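Report the Pushes You Threw Away

Eetu Valtonen
2022-07-28

Most papers on language-conditioned tabletop pushing report a single success rate, and most readers compare that number across papers as though it measured one thing. It measures at least three: how well the policy grounds the instruction, how well it controls contact, and how the authors decided which trials were allowed to count. The third is rarely written down. I think it should be a required table.

My own group is a fair target. In May we closed a collection run of 3717 episodes for Trarkance, our block-pushing policy. An episode is one instruction and one attempt at it, with a single rod-shaped end effector that can push and cannot grasp. The first draft of our report said the policy succeeded on most instructions in the held-out set. The statement was correct, and it was also of little use to anyone wanting to reproduce it.

What the draft left out was the reset rule. When a block went off the board, the operator put it back and the episode was dropped from the denominator. The reasoning at the time was that a lost block is a hardware event. I no longer accept that. A block leaves the board when the policy pushes it there. On a held-out set of 52 instructions, we had dropped 9. Counting those as failures changes the ranking of our two model variants, and the ranking was the main claim.

The usual defense is that everyone uses some exclusion rule and the effects cancel. They do not cancel when the rule interacts with the method. Our faster variant took longer strokes and lost more blocks. The exclusion rule therefore removed its failures at a higher rate than it removed those of the slower variant. Any group comparing an aggressive controller with a cautious one has the same problem, whether or not it has looked.

A second omission concerns the starting state. Clonodora, the reset script we and several other labs use, samples positions uniformly and then rejects any layout with blocks in contact. Real work does not start that way. After a few instructions the blocks are in clumps, and a clump is a different control problem. Pushing one star away from the cylinder it touches requires an approach from a particular side. Pushing an isolated star requires almost nothing. When we ran 14 instructions in sequence with no reset between them, performance fell with each step, and the drop was concentrated in instructions that named a block already touching another.

I would argue that the chained figure is the honest one and the reset figure is a diagnostic. The two should be printed side by side. Michalík has argued the opposite in our internal reviews, on the ground that chained trials are not independent and the error bars become hard to defend. He is right about the error bars. The answer is to report chains as the unit and accept a smaller sample. A wide interval around a relevant quantity is worth more to me than a narrow one around an easy quantity.

Sorting by color shows the issue well. The policy is told to group like with like and stops when it judges the grouping complete. Two red blocks side by side and two yellow blocks side by side satisfy most scoring scripts. If the red pair is also up against the yellow pair, a pairwise distance check still passes, and a person asked whether the colors have been separated may well say no.
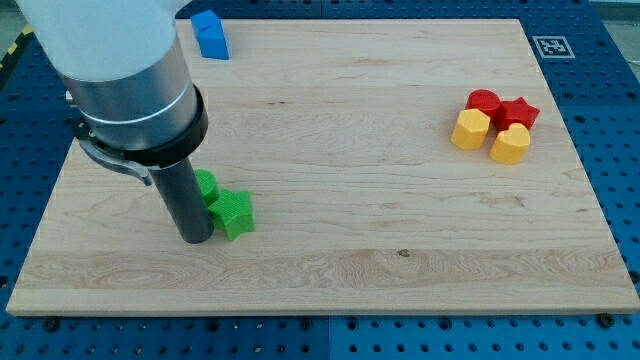
What a results section should contain

First, the full count of attempted episodes, with every exclusion listed by cause. If an operator touched a block, say so and say whether the trial was scored.

Second, success from sampled starts and success from chained starts, in the same table.

Third, the scoring predicate itself, in code or in plain words, including the distance threshold and whether contact between groups is allowed. We had two thresholds in use at Skoltach for a while and did not notice until the scripts were merged.

The corrected Trarkance table follows this format. The numbers are lower than in the draft, and the slower variant is now listed first.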